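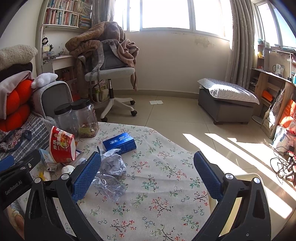

Sorting Light Packaging Waste at a Shared Table
Project report, Obeidat Hall, Practical Home Studies
4 January 2020

1. Purpose

The project looked at how mixed packaging should be cleared from a table after a meal or a parcel opening. The question was set by the residents' handbook at Obeidat Hall, which gives one line on the subject ("clear the table into the bin") and does not mention sorting. The work was limited to dry, light items. Glass, food scraps and cutlery were left out.

2. Materials

The table was covered with a printed cloth from the hall linen store. The pattern is a branch and blossom print on off-white. A plain cloth was tried first in June and was replaced because white paper was hard to find on it. The printed cloth has the opposite fault with clear plastic: the flowers show through the bag, and a flattened bag can be missed.

A cream-colored bin with a rounded rim stood beside the table. The items were typical of the hall: an instant-noodle cup, a glossy dark blue box, crumpled white paper and a clear plastic bag. The cup was placed on its side, as cups are often left that way.

3. Method

Each trial began with the items on the cloth and ended when the cloth was clear. Two clearing orders were compared.

Order A: bag, paper, cup, box.
Order B: box, cup, paper, bag.

Each order was run 30 times. The cloth was pulled straight between trials but not ironed. A trial was marked as faulty if an item fell to the floor or was left behind. Windows were kept closed after the first session, when a draft moved the bag before the start.

4. Results

Order A gave 2 faulty trials. Order B gave 9. In Order B most faults involved the bag, which tended to slide when the box next to it was lifted. The paper caused few problems in either order. It held its shape when crumpled firmly and opened up when crumpled loosely, so the same degree of crumpling should be used if the work is repeated.

The cup rolled in both orders when the cloth was creased under it. Turning it upright before lifting added a step and did not change the fault count.

5. Storage after sorting

Boxes in good condition were set aside for reuse and checked against the shelf plan from the Fosmont storeroom. The plan allows a shelf width of 900 mm. Stacking by footprint used the width better than stacking by color, although color was easier to keep up over several days.

6. Limits

One table height and one bin were used. The bin position was fixed, and a bin on the other side may give different results for the box. The noodle cups were all one size.

7. Recommendation

The handbook line should be changed to read: "Remove bags and loose paper first, then cups, then boxes." A second set of trials with the Zunisitz folding table is planned, using the same cloth.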